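Cleaning and Storing a Wooden Hairbrush
Areti Stergiou

Wooden brushes fail at two points: the finish and the seat of the pins. Both fail from water. A plastic brush can sit in a sink for an hour without harm. A wooden one should never be submerged, and the cleaning method below keeps the wet part of the job to the pins.

Tools
A comb with a pointed tail, or a knitting needle. An old toothbrush, soft. A small bowl. Mild shampoo, a few drops. A cotton cloth. For the finish, food-grade mineral oil or a plain beeswax paste. For sanding, if needed, 1000 grit for the first pass and 3000 for the last.

Dry cleaning
Run the tail of the comb between the rows, starting at the tip of the brush and working toward the handle. Lift the hair in one mat if it will come. If it is wound around the base of the pins, cut it along the row with small scissors and pull the pieces out from both sides. Do not lever against a pin. A wooden pin is glued or pressed into its hole, and sideways load loosens it.

Tap the brush face down on a folded towel. Lint packed at the base of the pins comes out with the dry toothbrush. Do this once a week and the wet cleaning is needed far less often.

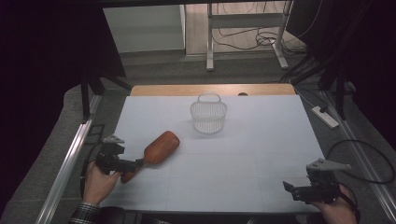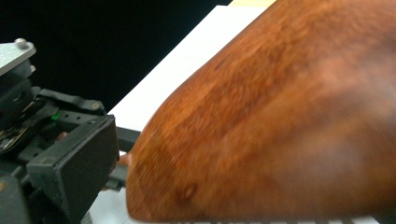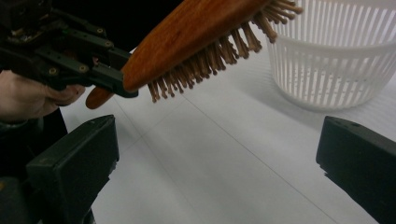
Wet cleaning is done with the pins pointing down at all times. Mix 200 ml of lukewarm water with the shampoo, dip the toothbrush, shake it off, and scrub upward into the rows so that water runs off the tips and away from the body. On a brush with wooden pins that end in small rounded beads, like this one, spend the most time on the beads, where oil and styling product build up. Wipe each section with the damp cloth before moving to the next. If the brush has a cushion with an air hole, keep the hole covered with a thumb. Total contact with water should be under two minutes.

Drying
Blot, then leave the brush pins down on a dry towel overnight. Keep it off radiators and out of direct sun. Fast drying opens the grain and can lift a clear finish along the edges.

Finish
Check the back of the head under a low lamp. An even sheen needs nothing. Dull patches get a thin coat of oil, left for ten minutes and buffed along the grain. If the surface feels rough after a year or two of use, sand lightly with 1000, then 3000, and oil again. Sand only bare or oiled wood — on a lacquered brush it will leave a visible patch.

A dark oval in the wood may be a knot and will not clean off. Test with a damp cloth first. If the mark does not change, leave it alone.

Storage
A closed drawer holds moisture. A ventilated plastic basket is better, provided the base is open or raised. Stand the brush with the handle down and the head clear of the rim. Keep metal clips in a separate container, as they scratch the back. Wash the basket itself with dish soap once a month and dry it fully before the brush goes back in.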